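February, nearly midnight

I should be in bed but my head is still full of sums, so I'm writing them out here in the hope that they'll leave me alone. The equipment bid has to go in soon and I've spent the whole evening at the kitchen table with two quotes, a pot of tea that went cold twice, and the same sheet of paper I've been scribbling on since Christmas.

The Pusell quote came this afternoon and I'm afraid I liked it straight away, which always makes me suspicious of myself. A pair of arms, both grippers, the stands, and somebody coming out to Banby for a day to get us going. Szewczyk are cheaper for the arms themselves, quite a bit cheaper, but then you turn over the page and the grippers are extra, and the cables are extra, and the delivery is a figure "to be confirmed", and I have been stung by one of those before (the oven for the old workshop, I still go hot thinking of it). By the time I'd added in everything I could think of there was hardly anything between them. I had them down as 67 pounds apart at one point, then found I'd left the VAT off one of the stands and had to start again!

The waiting time matters more than I'd thought, too. Szewczyk say around 20 weeks. Pusell say 3 months, and they were rather nice on the phone and didn't mind me asking the same thing several ways. If we go past the summer we lose the good bench by the window to the print people and I shall have to plan the whole layout afresh, and I don't think I've got another layout in me this year.

What I keep coming back to, though, is how much we can settle before any metal turns up. I was so doubtful about paying for the Stimari licence last autumn, I remember grumbling about it in this very book, and now I'm in there most days. I had it open again after supper with the two arms in the little room, trying to make up my mind about how near each other they can stand and whether we want the wider grippers.
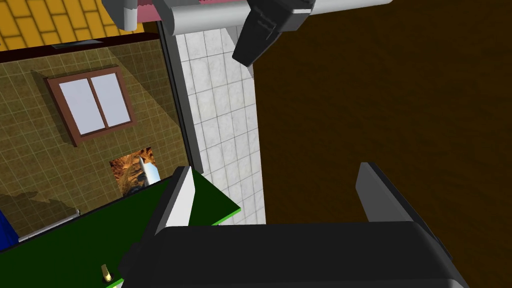

The wider ones do cost more, and I'd need to take it out of the money I had put by for spares, which I don't love. Spares are the dull line that everyone wants to cross out and then everyone wants in October. I might ask Pusell if they'd do one wide and one ordinary, and leave the swap for next year's budget. It feels a bit cheeky but they can only say no, and I'd sooner ask now than sit here wishing I had.

Then there's the table. I've written "table" on the list with nothing next to it, three times in three different places, as if one of them would fill itself in. It has to be heavy and it has to go up in the lift, and I haven't measured the lift. I'll take the long tape in with me tomorrow and do the doorway while I'm at it.

Still to do: ring Pusell about the grippers, ask Szewczyk for a proper delivery price so the comparison is fair, find out if the Stimari renewal comes from this pot or the running costs one. And buy milk, I used the last of it on the tea.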